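Checklist for hand-held gripper recording, bedroom folding task
Site: Hurnier flat, second bedroom
Tool set: Elevau pair, left and right
Filled in on Tuesday, before and during the session. Please read the comments also, not only the ticks.

Marks used: [x] in order, [ ] not in order, [~] in order with a comment.

## 1. Room and person

- [x] Floor on both sides of the bed is free, no cables and no shoes
- [x] Door can be opened fully from inside
- [~] Light is even on the work surface
- [x] Person recording has no rings, no watch, no loose sleeves
- [x] Person recording knows the stop word and has used it once in the trial
- [x] Water is kept in the kitchen

Comment on light: in the morning the ceiling lamp gave a hard shadow of the tool on the work. I switched it off and used only the window. Shadows did not go away fully, but the finger tips can be found in every recording I checked. I accept this for May. For the winter months we need a second lamp, and it should stand behind the person.

## 2. Grippers, mechanical

- [x] Fingers open and close over the full way without a click
- [x] Pivot caps are all present and sit flat
- [x] No play in the finger joints when moved sideways by hand
- [~] Blue finger pads are fixed well, ribs are not worn
- [x] No sharp edge on the bars or on the cutouts
- [x] Trigger returns by itself

Comment on pads: left tool is good. On the right tool one pad could be turned a little with the thumb. I took it off, cleaned the seat with a dry cloth and put it back. After this it held. The pads are to be changed after 3000 closings and the counter was at 386 this morning, so wear is not the reason. I think it was put on in a hurry last time. Please press until you feel the stop, and then pull once at the tip.

Comment on pinching: the linked bars can catch the skin between thumb and first finger if you hold the tool too far forward. It has happened to me. Hold behind the trigger guard. If the second person must help with the cloth, the person recording says "open", opens both tools and waits. I don't accept helping while the jaws are moving.

## 3. Cameras and power

- [x] Lens clean, no finger marks
- [x] Both clocks agree
- [x] Green light is on before the first movement
- [x] Battery cover closed and not warm to the hand
- [~] Free memory is enough for the whole session

Comment on memory: enough for 18 demonstrations and not more. The last session was left on the card. Whoever finishes the day copies the card and empties it, also when it is late.

Comment on faces: the rule of the Nikolaidis project is that no face and no letter with an address may be recorded. The mirror on the wardrobe was covered with a towel. I checked the bedside for papers before starting, and I checked again after the break, as people put things down without thinking.

## 4. Items for the task

- [x] Clothing is clean and dry
- [x] No pins, no metal buttons, no open zips
- [x] Pockets are empty, if there are pockets
- [x] Bedspread is pulled flat and does not hang over the place where the person stands
- [~] At least one item with a print and one without

Comment on print: printed items are wanted, they help us later to see which side is the front. But the first fold often hides a part of the print and this is fine. Please do not unfold it again only to make the print visible. A demonstration shows the task as you would do it at home.

Comment on sleeves: these are the difficult part. With thick cuffs, or a cuff inside another cuff, the pads should take all layers together. If only the outer layer is taken, the inner one stays behind and the sleeve turns. Go in with the jaws wide open, low over the cloth, and close slowly.

## 5. During the demonstration

- [x] Both tools start from the rest position, jaws open
- [x] Speed is slower than normal folding, without long stops
- [x] Tool does not press the mattress down more than needed
- [ ] Mistakes are kept and corrected in the same recording
- [x] Pause after every 7 demonstrations

Comment on mistakes: not in order. Two recordings were stopped when the sleeve slipped, and then started from the beginning. For Biton, which is the arm that will learn from this, a slipped sleeve and a good recovery is worth a lot. We have enough perfect folds. Stop only for safety, or when a tool has lost its green light.

Comment on pause: please take it also when you feel fine. The weight is small but it hangs in front of the wrist, and after one hour the elbow goes up and the movement changes. It can be seen in the data before the person feels it.

## 6. Before remote control of Biton

This part was not done today as the arm stays in the workshop. I repeat the points for the next user.

- [ ] Emergency stop pressed and released, arm does not move by itself
- [ ] Nobody inside the marked line
- [ ] Speed limit set to the low level
- [ ] Same pads on the arm as on the hand tools

## Result

Session allowed, with one open point (section 5, mistakes kept). Right pad to be looked at again before the next use. Copy of this sheet goes in the lid of the Elevau case, and the old sheet can be thrown away.
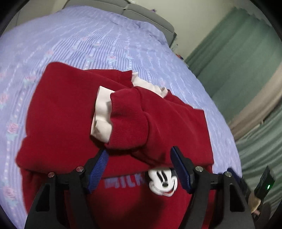
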